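Search Shop Fabrics Care Guides Trade Press

We use cookies to measure traffic and remember your settings. Accept / Manage

PRESS RELEASE
For immediate use

Rurico introduces a double-faced merino blanket range, woven at the Larkum mill

BADEVSTEAD - Rurico, a maker of woven household textiles, has added a range of double-faced merino blankets to its catalog. The range is named Leung and is woven, washed and finished at the company's Larkum mill. It is sold in two weights and 12 colorways, and it replaces the single-faced merino throws the company has sold until now. Retail and trade orders open in October.

A double-faced cloth has two sets of warp yarns and two sets of weft yarns, woven at the same time on one loom. The two layers are joined during weaving by binding points, where a yarn from one layer passes over a yarn in the other. In the Leung range the binding points are placed so that they do not show on either face. Each blanket therefore has a different solid color on each side, with no printed or brushed-over surface and no separate lining.

Construction

The lighter Leung blanket is woven to a finished weight of 200 grams per square meter. The heavier version is woven to 300 grams per square meter. Both use the same merino fiber and the same weave structure. The difference is in yarn count and in the number of weft insertions per inch. The lighter cloth uses a finer two-ply yarn and is intended for use as a throw or as a middle layer on a bed. The heavier cloth uses a thicker two-ply yarn and is intended as a top layer.

All yarn is worsted spun. In worsted spinning the fiber is combed before it is drawn out, which removes the shorter lengths and lays the remaining fibers parallel. Worsted yarn is smoother than woolen-spun yarn and sheds less in the first months of use. It also traps less air for a given thickness, and a worsted blanket usually feels cooler than a woolen one of equal weight. The double-faced structure recovers part of that difference by holding a thin layer of air between the two cloths.

Color is applied at the yarn stage. Yarn is dyed in hanks, rinsed, dried and wound onto cones before warping. Dyeing in the hank takes longer than dyeing finished cloth, and it is the only practical method for a fabric in which the two faces are different colors. Each dye lot is checked against a retained standard under two light sources, one close to daylight and one close to indoor lamp light. Lots that match under one source and differ under the other are held back and redyed to a darker shade.

Finishing

Woven cloth leaves the loom stiff and slightly open. It is then scoured in warm water to remove spinning oil, and lightly milled. Milling is a controlled form of felting: the wet cloth is moved under pressure until the fibers begin to close up. The Leung cloth is milled for a shorter time than the single-faced throws it replaces. Heavier milling would pull the two layers together and reduce the air space between them.

After milling the cloth is dried under tension, cropped on both faces to an even height and steam pressed. Edges on the long sides are woven selvages. The short sides are finished in one of two ways, according to the version ordered: a rolled hem sewn by hand, or a twisted fringe. The fringe is made from the warp ends of both layers, so each twist carries both colors.

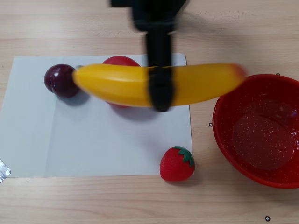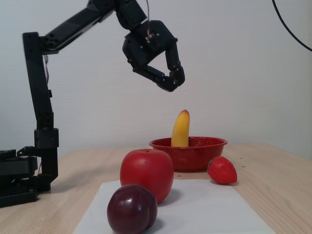

Can a double-faced blanket be washed at home?

Hand washing in cool water with a wool detergent is suitable for both weights. Press the water out in a towel without wringing, and dry the blanket flat and away from direct heat. Machine washing is not recommended, as the two faces may shrink by different amounts.

Sizes and colorways

Each weight is offered in a throw size, a full/queen size and a king size. Blankets are cut to size after finishing, and the stated dimensions are finished dimensions, excluding fringe. Merino cloth relaxes slightly when it is first unfolded, and measurements should be taken after the blanket has been lying flat overnight.

The colorways are sold as fixed pairs. Most combine a pale neutral with a mid or dark shade, for example oatmeal with slate, chalk with moss, and stone with rust. A smaller group pairs two close tones, such as fog with pewter, for buyers who want a reversible blanket with little contrast. An undyed version is included, pairing natural white with natural gray. The undyed yarn is scoured but receives no other color treatment, and small differences in tone between batches should be expected.

Orders for more than one blanket in the same colorway are filled from a single dye lot where stock allows. Trade customers furnishing several rooms are advised to place the full quantity on one order. The lot number is printed on the care label and should be quoted with any later request for a match.

Changes at the mill

The Larkum mill has adapted two of its looms for the new cloth. Each now carries a second warp beam, so that the face and back warps can be tensioned separately. With a single beam, small differences in take-up between the layers build up over the length of a piece and appear as puckering on the slacker side. Separate tension control removes the main cause of this fault. The cloth is inspected over a lit table before scouring and again after pressing. Knots and missed binding points are mended by hand at the first inspection, when the weave is still open enough to work a needle between the layers.

Single-faced throws already in stock will remain on sale until they are sold through. Replacement fringe repair and moth-damage mending for those throws will continue to be offered on the same terms as before. The mending service also covers the Leung range. A repair to one face of a double-faced cloth can often be made without disturbing the other, provided the hole does not pass through both layers. Where it does, the faces are mended one at a time with yarn held back from the original lot, or with the closest available match.

Storage and general care

Wool blankets should be clean and fully dry before they are put away. Rurico supplies each Leung blanket in a zippered cotton bag, which lets air through and can be reused for storage. Plastic bags and vacuum bags are not advised for long periods, as sustained compression flattens the cloth and reduces the air space between the faces. A blanket that has been compressed can usually be recovered by hanging it in a steamy room and then laying it flat to dry.

Some pilling is normal in the first weeks. It occurs where short fibers work loose and tangle at the surface, and it slows once those fibers have gone. Pills can be removed with a wool comb, drawn in one direction with light pressure. Electric shavers should be used with caution on the lighter weight - a blade set too close can cut a binding yarn.

Availability

The Leung range will be available from the Rurico shop in Badevstead, from the company's website and through existing trade accounts. Swatch cards showing both faces of every colorway can be requested by trade customers before ordering. Swatches are cut from the heavier cloth, and the colors are the same in both weights. The hand-hemmed version is made to order and ships later than the fringed version, which is held in stock.

Returns are accepted on unused blankets in their original bag. Made-to-order pieces can be exchanged for another size but are not refundable unless faulty.

About Rurico

Rurico designs and produces woven blankets, throws and cushion covers in wool and wool blends. Its office and shop are in Badevstead, and its weaving and finishing are carried out at Larkum. The company sells directly to households and supplies hotels, interior designers and independent home stores.

Press inquiries, swatch requests and product samples: Rurico Press Office, Badevstead

Contact | Shipping and Returns | Privacy | © Rurico. All rights reserved. | Back to top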